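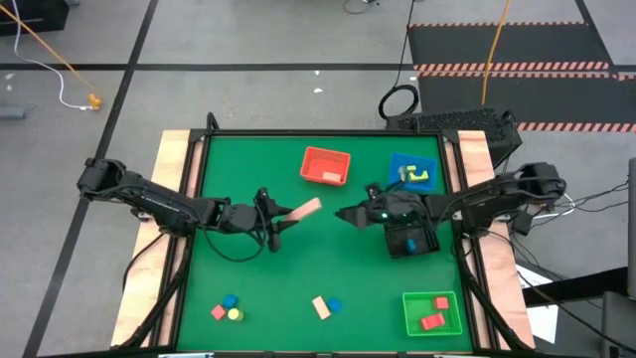 *The two-arm block-sorting table, left gripper carrying a block.*

# Comparing two gripper finger sets on a block-sorting table

This page covers how to compare two sets of fingers on a pair of small arms, using loose blocks and a few plastic bins. It assumes the arms are already mounted, calibrated and running from your controller. If they are not, do the base calibration first and come back.

The method takes one afternoon for a single pair of finger sets. We used it to choose between the Hirano padded fingers and the plain moulded ones from Plasuseck, but the steps are the same for anything with two fingers and a parallel or near-parallel close.

## What you need

- Two arms facing each other across a table, with a fixed camera looking down on it
- A small camera at the wrist of at least one arm
- Both finger sets, with spare screws
- Blocks in mixed shapes: cubes, long blocks, and a cylinder or two
- Several bins or baskets in different colours
- A hex key, a marker pen and masking tape
- A log sheet, on paper or in a spreadsheet

Different bin shapes are useful. Some have slotted rims, some have solid walls, and fingers that manage well over one can catch on another.

## 1. Set up the table

Put the bins towards the back and sides, and leave the near part of the table for loose blocks. Each arm should be able to reach at least two bins without stretching to its limit. Check this by jogging each arm over every bin it will use, at the height it will really travel.

Place some blocks alone and some touching. A block standing by itself is easy for nearly any gripper. Two blocks side by side force the finger into a narrow gap, and this is where finger thickness starts to matter. Put at least one close group of three on the table in every layout.

Mark the starting position of each block with a small corner of masking tape. You will be putting the layout back many times.

## 2. Fit the first finger set

Power the gripper down before you change fingers. Loosen both screws on one side, slide the finger off, fit the new one and tighten evenly. Repeat on the other side.

Close the gripper slowly by hand command and look at the tips from the front. They should meet along their full length. If they meet at the tip first and leave a gap lower down, the finger is not seated. Take it off and start again — tightening the screws harder will not cure it.

Then set the zero. On our controller (a Menon unit) the closed position is saved as an offset, and after the finger change it read 685. Yours will differ. Write it on the log sheet next to the name of the finger set, so that you can restore it later without repeating the whole procedure.

## 3. Check the wrist camera view

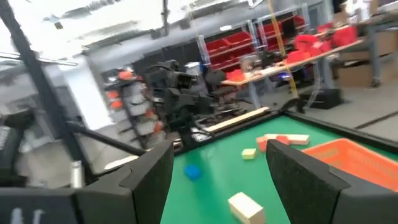

Anika Nguyen-Tran

Thick fingers take up a lot of the wrist view. With both of them in the lower part of the picture, a block close to the gripper may be partly out of sight just when you most want to see it. Open the gripper fully and check that you can still see the space between the fingers, then close it halfway and check again.

Things to look for:

- **The gap.** Blocks straight ahead should be visible between the fingers at approach height.
- **Bins at the side.** A basket can end up partly behind one finger. If you rely on the wrist camera to find the bin, turn the wrist before release or hand over to the fixed camera.
- **Bright background.** Lights or a ceiling in the upper part of the view will pull the exposure about. Lock the exposure with the table in view.
- **Blur.** Some blur while moving is normal. Wait for the arm to settle before you save a still for detection.

Do not change the camera angle between finger sets. If you have to, repeat the first set with the new angle or the results cannot be compared.

## 4. Run the picks

One run is 40 picks. Alternate between the arms so that neither one gets all the easy blocks. For each pick, log the following:

1. Arm (left or right)
2. Block shape and colour
3. Alone or touching another block
4. Result: held, slipped, missed, or pushed a neighbour
5. Release: clean, caught on rim, or stuck to finger

Keep the closing force the same throughout. We ran both sets at 60 per cent. It is tempting to turn it up for the cylinder, but then you are testing the force setting as well as the fingers.

When one arm is over the table, park the other one with its gripper well clear of the path. If you want to test handovers between arms, do that as a separate run with its own sheet.

Put the blocks back on their tape marks after every ten picks. Empty the bins at the same time and check that no block has been left leaning against a wall, as it can foul the next release.

## 5. Swap and repeat

Fit the second set as in step 2 and save its own offset. Use the same layout, the same order and the same force. Run all the picks again.

If a cable snags or an arm faults part way through a run, discard that pick and repeat it. If it happens twice, stop and re-route the cable. Leave a slack loop under the forearm, long enough for the wrist to turn fully both ways.

## 6. Read the results

Sort the log by "alone" and "touching" before anything else. The overall score hides most of what you want to know. In our runs in May the two sets were hard to separate on single blocks. The padded fingers held long blocks better when they were picked off-centre, with less tipping. The plain fingers were better in tight groups and pushed fewer neighbours.

Next, look at releases. Padding can grip a light block slightly after the fingers open. A short pause and a second, wider open command dealt with this for us.

We kept the padded set on the left arm and the plain set on the right, and send the tight groups to the right arm where it can reach them.

## Notes on wear

Check padded fingers at the inner edge, where the surface roughs up first. Our Gitel logging script counts closes per finger set, and the pads were replaced at 2946. Save the count before you reset it, and set the zero again after fitting new pads, even if they are the same part.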